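Why Do Houses Have Attics That Breathe?

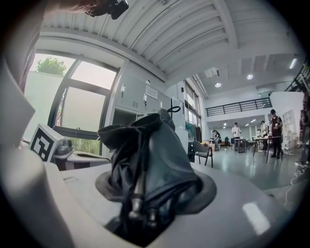
Soft gray folds catching the light, with shiny metal fittings below.

Have you ever climbed up into an attic on a sunny June afternoon? Phew! It can feel like walking into an oven, even when the rooms downstairs are nice and comfortable. The sun shines on the roof all day long, the roof gets hot, and then the air underneath it gets hot too. On a really bright day the shingles on top can reach 160 degrees or more – far too hot to touch with your bare hand!

Now, warm air likes to rise, and if it has no way out it just sits up there under the roof. So roofers give it a door. They leave a long, thin gap along the very top of the roof and put a special cover over it to keep out the rain. It's called a ridge vent. Lower down, under the edges of the roof, there are little openings called soffit vents (say it like this: SOFF-it). Cool air slips in at the bottom, warm air drifts out at the top, and round and round it goes, with no motor at all.

Attics need to breathe in winter too, which surprises a lot of people. When your family cooks supper or takes a bath, tiny bits of water float up into the air, and some of them sneak into the attic. If that damp air gets stuck there, the wood can grow mold or even start to rot.

Next time you're out for a walk, stand back across the street with a grown-up and look at the tops of the houses. Can you find one with a raised strip running all along the peak? You've spotted a ridge vent!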